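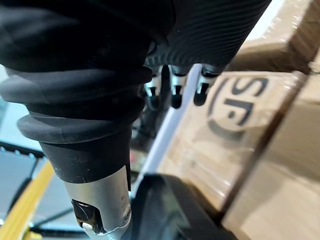
Dumdale to replace water mains under Aguirre Street

DUMDALE - Work to replace the water mains under Aguirre Street will begin in June and is expected to last 35 working days, the town's public works department said.

The project covers the stretch from the library parking lot to the bridge. The pipes there are cast iron and were laid in stages, with the oldest section near the bridge. Crews have repaired six breaks on the street since last fall, including one in February that closed the elementary school for a morning.

Hanne Suominen, the town's public works director, told the council that patching the line no longer made sense.

"We fix one joint and the pressure finds the next one," Suominen said. "The repair crew knows that street better than they want to."

The council approved the contract in a 5-1 vote. The work will be done by Nanent, a pipeline contractor that replaced the mains on the east side of town two years ago. Lenni Koskela cast the vote against it. He said he supports new pipes but wanted the job put off until after the summer market season, when fewer people come downtown.

"I have had calls from every shop owner between the bakery and the bridge," Koskela said. "They are not against the work. They are against June."

Suominen said waiting until fall would push part of the paving into cold weather, and the asphalt plant that supplies the town shuts down in November. She also said the contractor's price was good only for a summer start.

The project affects 121 homes and businesses. Each will be without water for up to one working day when its service line is moved to the new main. The department will hang a notice on the door two days before each shutoff, and residents who have signed up for town alerts will get a text message as well. Water will be off between 8 a.m. and 4 p.m. on those days. Overnight shutoffs are not planned.

Homes where the town's records show a lead or galvanized service line will have the public part of that line replaced at no charge. Owners will be asked to sign a form allowing the crew to check the pipe where it enters the house. The part of the line on private property belongs to the owner, but the department has set aside money for low-interest loans to cover it. Forms are at the town office.

Traffic will be limited to one lane for most of the work, with flaggers at both ends during the day. The street will be open in both directions on nights when the trench can be plated over. The block closest to the bridge is too narrow for that and will be closed completely for the last part of the project. Drivers will be sent around by Mill Road. The school bus stop at the library will move to the church lot until classes end.

Street parking will not be allowed inside the work zone. The town has arranged for drivers to use the gravel lot behind the old Wirnis furniture store, where parking will be free and have no time limit. The lot has no lights, and the department said it would put up temporary ones before work starts.

Tahira Khokhar, who owns a shoe repair shop halfway down the block, said the lot will help but is a long walk for some of her older customers. She asked the council for a short-term loading spot that would move along with the crew. Suominen said the contractor had agreed to keep one open on each block where the trench allows it.

Lempi Manninen, who has lived on the street since the 1980s, said she was glad to see the job scheduled. Her basement took in water during the February break, and she is still waiting on new flooring.

"One summer of noise is fine with me," Manninen said. "I would rather hear it than mop it."

When the pipe is in, the crew will put down a temporary patch over the trench. The full width of the street will be repaved in August, after the ground has settled. Sidewalk panels that are broken during the work will be replaced at the same time, and new curb ramps will go in at the library corner. Hydrants on the street will also be replaced, and the fire department will test them before the old line is taken out of service.

Residents may see cloudy or rust-colored water after they are connected to the new main. The department advises running a cold tap until it clears, and holding off on laundry until then. Anyone whose water has not cleared by the next morning should call the public works office.

An information meeting will be held at 6:30 p.m. in the library's downstairs room before the work begins. Maps of the work zone are posted at the town office and the library.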